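# Drawer depth, fold width and why I re-measured everything

6 Oct 2025

The dresser in the back bedroom is a Plindeck, four drawers, bought secondhand from Cledwyn Prosser when he moved to Vurketham. It had one fault when I got it, a split runner on the second drawer. I replaced the runner, and while the drawer was out I measured the inside of it for the first time. That measurement is the origin of this post.

The usable interior is 38 cm front to back. I had been assuming 42, which is the outside figure. Four centimeters is enough to wreck a layout, and it explained why the rear row of shirts always rode up and caught on the rail above.

## What was wrong with the old layout

I had been folding everything to the same target: a square with the width of a magazine, laid in stacks. Stacks have two known problems. The bottom item never gets worn, and pulling from the middle disturbs everything on top of it. I kept a tally on a card taped inside the drawer from December to the end of winter. Of the shirts in the left stack, the bottom three were never taken out except when I put the laundry away and turned the pile over by accident.

The second issue is compression. Cotton jersey in a stack gets pressed by its own neighbors, and the creases set at the fold lines. With the square fold there is a crease straight across the chest, at the height where it shows most. Wool blends recover from that overnight on a hanger. Cheap cotton does not.

Filing the shirts upright fixes both problems on paper. Each one stands on its folded edge, they run front to back like cards in a box, and any one of them can be lifted out without touching the rest. The cost is that the fold has to match the drawer. Height matters most. If the folded packet is taller than the clearance under the rail, it bends over and the drawer jams.

## Working out the fold

Clearance in the Plindeck, from drawer floor to the underside of the rail, is 131 mm. I measured it at both ends and in the middle, and the left end is 2 mm lower. I took the lower figure and subtracted a margin of 10 mm for fabric that relaxes after folding. That leaves 119 mm of packet height.

The method is the ordinary one:

1. Lay the shirt face down and pull the hem toward you until the side seams are straight.
2. Fold one side in to the middle of the collar, with the sleeve turned back on itself.
3. Repeat on the other side, then halve the strip along its length.
4. Smooth from the collar toward the hem with a flat hand.
5. Fold the strip up in thirds or quarters, depending on shirt length.

Step 4 is the one I used to skip. Air and slack collect in the strip, and if they are still there when you fold it up, the packet comes out wedge-shaped and falls over. One slow pass with the palm is enough. A second pass mostly moves the top layer out of line with the one under it.

The strip stage is also where errors show. A bump on the long edge means a sleeve has bunched inside. A dip usually means the hem was not square at step 1. Small deviations disappear in the final fold. Anything wider than a finger does not, and it is faster to open the shirt up and start again than to correct it in place.

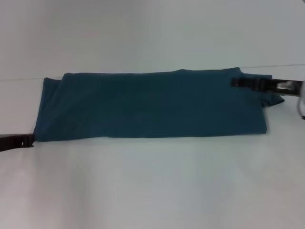

*Dark teal, folded long and narrow. Top edge not quite straight.*

Thirds or quarters is decided by the length of the strip. My short-sleeved shirts divide cleanly into quarters at the target height. The two long work shirts from Griffiths (the clothing shop by the station, now closed) need fifths, and the packet gets thick enough that I only file them at the back of the drawer, where the extra bulk has the panel to lean against.

## Dividers

An upright row needs support until it is nearly full. A half-empty row slumps, and once one packet is flat the others follow it within a day or two.

I tried three things.

**Shoebox lids.** Free, and the right depth for one row only. The corners gave out after a month. Cardboard also drags on the fabric when you lift a shirt.

**Bulline spring dividers.** These are the expanding kind, with a foam pad at each end. They hold well across the width of the drawer, less well front to back. The Plindeck's front panel has a slight bow, so one pad sits on its edge. I had one let go with a bang at six in the morning. I now use them only in the top drawer, for socks, where the load is low.

**Thin plywood, cut to fit.** This is what stayed. The pieces are 300 mm long and 100 mm high, sanded on the top edge and left unfinished. Ynyr Lougher cut them for me on his table saw, since my own cuts with a handsaw were not square enough to stand up. They slot into strips of wood glued to the drawer floor. Wood glue is fine for this, but clamp the strips overnight – mine crept a little when I used a paint can as a weight, and one slot ended up too tight to use.

I left the plywood bare on purpose. Varnish inside a closed drawer takes weeks to stop smelling, and the smell transfers to cotton.

## Results so far

The left row holds 7 shirts with enough slack to get a hand in. It would take nine if forced, but then the lifting advantage is gone and the creases come back. The right row is mixed: undershirts at the front, two thin sweaters at the back. Sweaters do not file well. The knit is too soft to stand, so mine are rolled and lie on their sides, and I have stopped trying to improve on that.

Folding time is longer than with the square method. I timed one full load each way. The upright fold added four minutes, most of it in smoothing and in redoing the first two shirts. I expect that to come down. Against that, I have not had to refold a stack after digging through it, which used to happen a couple of times a week.

Crease position is better. The lines now fall lower on the body and two of them are below the belt on a tucked shirt. There is one vertical crease down the center from halving the strip, faint on jersey and obvious on anything woven. For woven shirts I still use hangers.

## Open items

- The third drawer has the same interior but a lower rail. I have not measured it properly yet.
- The replacement runner is a bit stiff at full extension. Candle wax helped for a week. Dry silicone spray is next.
- Cledwyn thinks he still has the original drawer stops in a jar somewhere. If they turn up, I get a small amount of depth back, and the rear divider can move.
- Pants. The current arrangement is a chair.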